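**Subject: Re: [manip-list] wrist-view blur and the sock pairing policy**

Rasha Srour wrote:

> The September numbers look good, but I don't follow the augmentation section. You say blur was kept in training and not filtered. Was that the wrist view only? And how is a grasp point labeled when the cuff can't be found?
>
> Rasha

Rasha,

Both views. The filter we inherited from Skellbridge dropped any image under a sharpness threshold, and on this task it removed most of the approach phase. With the filter off, the training set is 1435 episodes. Another 123 are held out, split by episode so that neighboring images never land on both sides.

The wrist view is the harder of the two. At approach speed the knit texture survives in places, but outlines go soft, and a hard shadow edge across a sock can be stronger than the edge of the sock itself.

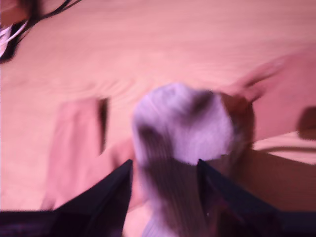
The old detector scored contrast along a contour, so it favored shadow boundaries over fabric. The new head predicts a grasp point and an uncertainty, and the controller slows down when the uncertainty is high. Wolfram Kramer wrote the controller side; ask him for the gains.

On labels: if the annotator can't place the cuff, the image gets no grasp point and contributes only to the segmentation loss. We tried interpolating from neighboring images and dropped it – the fabric moves too much once a finger touches it.

The desk view supplies the color prior for pairing. It is weak on pale socks. Lavender against gray-lavender is the most common confusion, and white under bluish light is next. Ribbing helps when the leg is turned toward the camera. 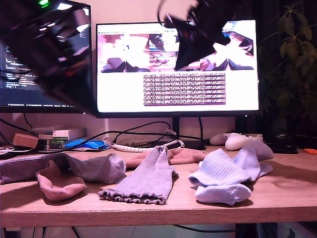
## Open items

- Held-out failures: 16 wrong pairs, 14 of them between pale colors. The other two were cuff misses.
- Blagoje Vlachou wants a run with white balance fixed per episode. Not started.
- Ifeanyi has the ablation with the uncertainty output removed. I will post the table when it is complete – please don't cite the partial one.
- The Prado config still has the sharpness filter on by default. Set it to off before you retrain.

W. Ackermann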